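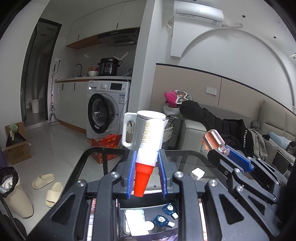

Tube with red cap, small glass bottle, white kettle behind.

4. Descaling the kettle

Ads for descaler promise a lot. The Brakmont kettle mostly needs citric acid and patience.

1. Unplug the kettle and let it cool.
2. Fill it to the halfway mark and stir in one level tablespoon of citric acid.
3. Boil once, switch off and leave for 20 minutes.
4. Empty it, then rinse until the smell goes.

Note: The box says to descale every 66 boils. We doubt anyone keeps a tally – do it when you see flakes.

Note: "Self-cleaning" on the lid sticker refers to the coating. Our test kettle still scaled up by May.

CAUTION: Never mix descaler with bleach. Do not put the base under the tap, whatever colour the "splash-safe" badge is.

5. If scale remains

Repeat steps 1 to 4. A third go seldom helps.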